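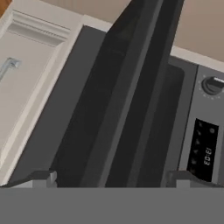

Wrist view from the simulated kitchen, oven door partly open. The clock says 13:03, sideways.

Opening an oven is one of those jobs that sounds like a warm-up exercise until you ask a robot to do it. The door is hinged, so your hand has to travel in an arc. The gripper would much prefer to travel in a straight line, and left to its own devices it will pull in one until something gives.

Regular readers will remember that the Dikton project has spent most of this year on doors. August's result is the first one we are willing to put in a newsletter.

The old method, Stallus, looked at the kitchen once, guessed where the hinge was, planned the whole arc and then carried it out with great confidence. When the guess was good it was lovely to watch. When the guess was a couple of centimetres off, the fingers slid away halfway round and the arm finished its graceful curve holding air, apparently quite pleased with itself.

The new method, Pesonen, is less sure of itself and does better for it. It makes the same first guess, moves a little, checks how far the door has come with it, and shifts its idea of the hinge before moving again. It does this 12 times in a full opening. There is no clever trick for seeing the hinge, and once the wrist camera is close to the door there is often not much kitchen left to look at anyway. Most of the useful news comes from the push and pull at the fingers.

We ran both methods on 100 simulated kitchens, with the ovens at different heights and the cabinets in whatever colours the scene builder felt like. Pesonen got the door fully open in 97 of them. Two of the three failures were the same mistake: the gripper let go of the handle early, tried to nudge the door along by its edge and wedged itself. The third we have watched many times and can only describe as a sulk.

Now for the cold water. All of this is in simulation, where hinges are never greasy, springs never tired and no one has hung a tea towel over the handle. Our doors also swing far more freely than the one in the staff kitchen, which takes a shoulder. We have since added stiffer hinges to the Wemumero test set, now 120 kitchens, and early runs are slower and a good deal less flattering. Numbers next time, if we can bear it.

Closing the door again is a separate piece of work. At present the robot leaves it open and goes to the next kitchen.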